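Section 4: Recaulking the kitchen sink and splashback

This section covers removing old sealant from the joint between the benchtop and the splashback, and around the rim of a drop-in sink, and applying Grilmont Wet Area Silicone from the standard cartridge. For shower bases and bath edges, go to Section 5. The joint movement limits are different there.

Before you start

Read the label on the cartridge and check the use-by date stamped on the crimp. Old silicone can stay tacky for good, and the only remedy is to dig it out again.

You will need:

One cartridge of Wet Area Silicone in the colour you have chosen
A caulking gun with a release trigger
A plastic scraper and a sharp utility knife
Sealant remover
Methylated spirits and clean white rags
Masking tape
The Plilley finishing tool supplied in the kit, or a similar rounded profile tool
Backing rod, if any part of the joint is deeper than it is wide

Caution: Wear gloves and eye protection when using sealant remover. Open a window and turn off any pilot light or naked flame in the room before opening the methylated spirits.

4.1 Removing the old sealant

1. Clear the bench and dry the sink. Put a plug or a rag in the waste so scraps do not go down the drain.

2. Cut along both edges of the old bead with the utility knife. Hold the blade flat to the surface. On laminate benchtops use the plastic scraper only, as a blade will mark the finish.

3. Pull the bead away in lengths. It may come up in one piece along the straight runs and break up at the corners.

4. Apply sealant remover to whatever is left and wait for the time given on the bottle. Scrape again.

5. Wipe the joint with methylated spirits on a clean rag. Turn the rag often. Go over it a second time with a fresh rag.

Note: New silicone will not stick to old silicone. If the joint still feels rubbery or slick under a fingertip, repeat steps 4 and 5.

If you find black mould in the joint, treat it with a mould cleaner, rinse with clean water and leave the joint open overnight. Soft or swollen particleboard at the sink cut-out needs repair before you go any further. Sealing over it will trap the water. 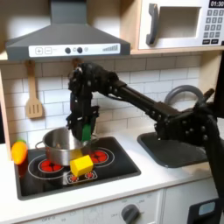
4.2 Masking and filling

6. Run masking tape along both sides of the joint, leaving the gap you want the bead to cover. For most splashbacks this is the width of the finishing tool's second-smallest corner. Press the inside edge of the tape down firmly, particularly where it crosses grout lines.

7. Push backing rod into any deep part of the joint. It should sit just below the surface and stay put without glue.

8. Cut the nozzle at an angle, a little smaller than the gap. You can always cut more off.

9. Start at one corner and push the gun away from you at a steady pace. Keep the nozzle in contact with both surfaces. Try not to stop halfway along a run. If you have to, start the next bead slightly back over the end of the last one.

10. Draw the finishing tool along the bead once, with light pressure. Wipe the tool and do the next run.

11. Peel off the tape straight away, pulling back and out from the joint. Once the silicone has skinned it will tear along the tape line.

Caution: Do not smooth the bead with dishwashing liquid. Detergent that gets under the edge will stop it bonding — a common cause of early failure at sink rims.

4.3 Curing

Leave the joint dry and untouched for 2 days. Cold rooms take longer. The silicone gives off a vinegar smell while it cures and the smell fades as it hardens.

Do not use the tap, put a dish rack against the splashback or wipe the bench near the joint during this time. Tools can be cleaned with methylated spirits before the silicone sets, and with a scraper afterward.

Reseal the nozzle with the red cap and store the cartridge upright. For stone benchtops, see the primer table in Section 7.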